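Small bathroom, where do you keep the toothbrush stuff?

kukach_97
ok so no counter in our bathroom. none. been keeping everything on a little beige cabinet with a tray top just outside the door, lip around it so nothing rolls off. toothbrush lays flat on the tray, zip pouch next to it, mug goes in the open part underneath. is this gross? partner says gross

Molar
Laying flat is gross yeah. Bristles should be up. Stand it in the mug, you already own the mug

bonau236
disagree w/ Molar, flat is fine if you rinse the tray. had mine flat for 2 years in a rental, still have teeth

Molar
rinse the tray how often tho. be real

kukach_97
uh. weekly? ish

rueegg_fan
Get the Rüegg wall cup, paid 250 for the whole set with the shelf and no regrets. wont fit every wall

bonau236
250 for a cup lol. just use the pouch when you travel and the tray at home

kukach_97
not spending 250. might try the mug thing. heres the current setup, water bottle lives downstairs in the open bit too
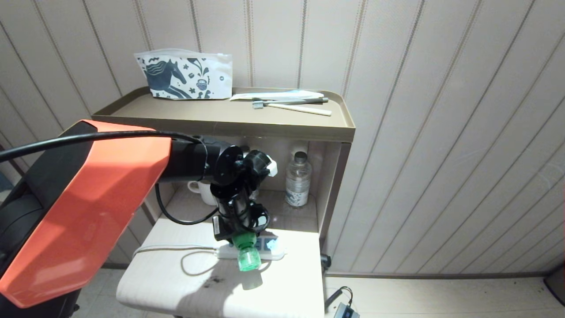

and before anyone asks the pouch with the horse on it is staying on top, I like it there. will move the brush tonite

Related threads
Mug or cup for brushes?
Tray liners that dont slide
Bonau cabinet, worth it?

Back to top | Contact | Forum rules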